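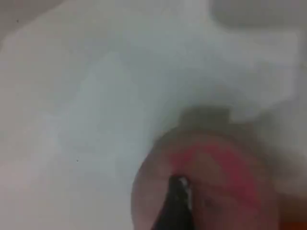 A reader in Flistumside asks whether big photo books should be stored flat or standing up, as two of hers have started to come away from their covers after a few years on the shelf.

Flat is better for anything tall and heavy. Coffee table books on rivers, mountains and old railways are usually printed on thick coated paper, and the weight hangs off the spine when they stand. The pages sag forward and pull at the glue. Stack them on their sides, biggest at the bottom, no more than four high. If you have to stand them up, put books of the same height on either side and keep the row snug but loose enough to slide one out.

Taking a book off the shelf
Don't hook a finger over the top of the spine. Push the books on either side back a little and grip the one you want around the middle.

Opening a new one
Stand the spine on the table and let the covers drop open. Press down a few pages from the front, then a few from the back, and keep going until you get to the centre. It takes a few minutes. A stiff glued binding that gets forced open in the middle on the first day will often crack right there, usually across a double-page photograph.

Dust jackets
Clear archival film comes on a roll and costs less than the ready-made sleeves. We bought ours from Sánchez, 20 metres, and it has done every jacket in the house with some left over. Fold it over the top and bottom edges of the jacket. Never tape it to the jacket or the boards. Small tears can be mended from the back with Japanese tissue and wheat paste. Ordinary sticky tape goes yellow and leaves a stain that won't come out. 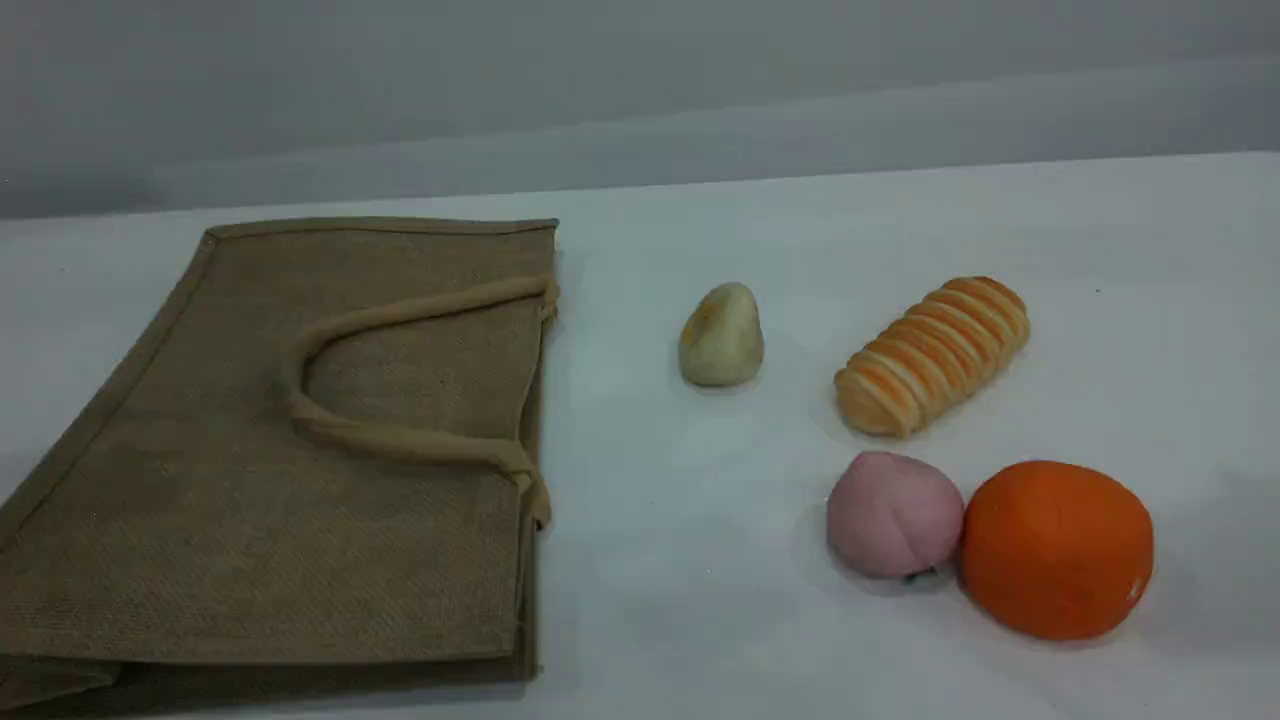

Bag in a coarse brown weave.

Musty smell
Put the book in a plastic tub with a lid, standing with its pages fanned slightly. Put an open dish of bicarb in the tub beside it – not touching – and leave it shut for a week. Change the bicarb and do another week if you need to. Cat litter works too, as long as it is the unscented clay kind. Don't spray anything on the pages. If you find mould that smears when touched, take the book outside, wear a mask, and let it dry fully before brushing it off.

Wet pages
Coated paper sticks to itself as it dries, and once stuck it can't be pulled apart without taking the picture with it. Slip baking paper between the wet pages straight away, and stand the book in front of a fan on a cool setting. If you can't get to it that day, wrap it and put it in the freezer. It will keep there until you have time.
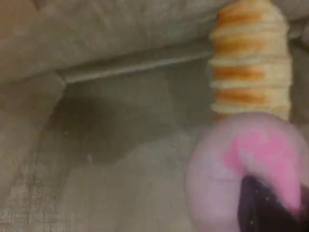 Grey woven fabric with a seam.

Shelves
Check what your shelf can carry before you load it. Our Kuteck unit is rated at 29 kilos a shelf, and a run of large travel and history books gets there sooner than you'd think. Keep shelves off outside walls if you can, or leave a gap behind for air. Direct sun fades spines, with reds and oranges the first to go.

Keeping a list
If you have more than a few boxes of books, write them down. The Pornby local history room lists 2,788 titles on plain index cards, and the same method works at home. Author, title, year, which shelf. Add the condition in pencil so you can change it later.

Updated 2 January 2024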